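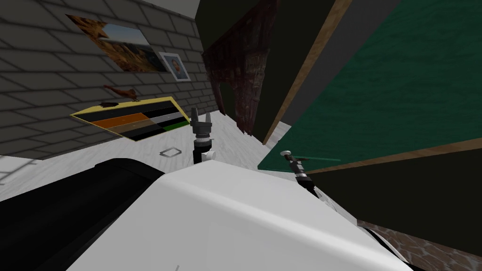 17. August 2020

Heute endlich die Pflaumen. Ich hatte es mir die ganze vorige Woche vorgenommen und immer kam etwas dazwischen, mal der Regen, mal der Zahnarzt, mal die Lust, die nicht kommen wollte. Aber als Lena heute früh mit zwei Eimern vor der Tür stand (die Gute, sie hatte noch nicht einmal gefrühstückt!), gab es keine Ausrede mehr, und so sind wir nach dem Kaffee gleich hinaus in den Garten, solange es noch kühl war.

Der alte Baum trägt dieses Jahr so schwer, dass Edmund im Juli zwei Äste stützen musste. Wir haben gepflückt, bis mir der Nacken steif wurde, und dabei über alles Mögliche geredet, über ihre Prüfung, über Genby, wo sie im Herbst hinziehen will, und über Irena Sadowski, die nun doch noch einmal heiratet. Ich freue mich so für sie, ich könnte ihr jeden Tag einen Kuchen backen. 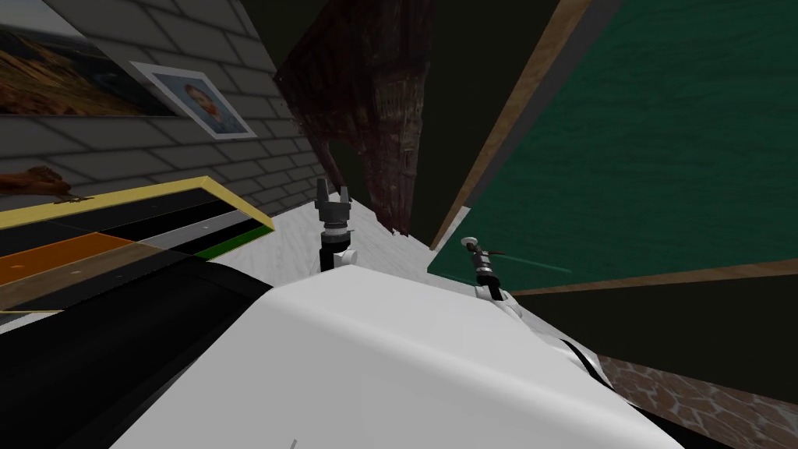 Zwei Greifer, einer steht höher als der andere.

Nachmittags dann das Mus, nach dem Rezept von Kazimiera, also ohne einen Löffel Zucker und mit viel Geduld. Sechs Stunden im Ofen, hat sie mir damals auf die Rückseite eines Briefumschlags geschrieben, und den Umschlag habe ich noch, fleckig und an der Ecke eingerissen. Zimt erst ganz zum Schluss. Edmund wollte natürlich wieder Nelken hinein und hat sich beschwert wie jedes Jahr, und wie jedes Jahr hat er dann den Topf ausgekratzt.
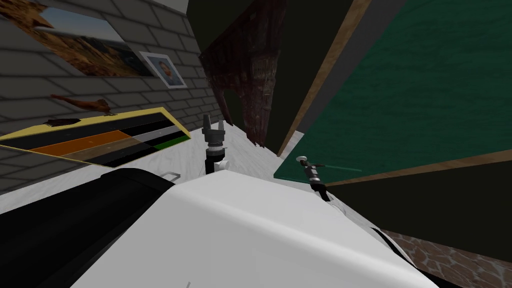
Zwischendurch rief Irena Urbańczyk an und fragte, ob ich noch leere Gläser brauche. Und ob! Sie bringt morgen welche vorbei, dafür bekommt sie zwei volle zurück. Wir haben uns dann furchtbar verplaudert, und beinahe hätte ich das Umrühren vergessen.

Jetzt ist es spät, das ganze Haus riecht nach Pflaumen, und meine Finger sind noch immer blau, trotz Zitrone und Bürste. Morgen muss ich Etiketten schreiben und die Leiter zurückbringen.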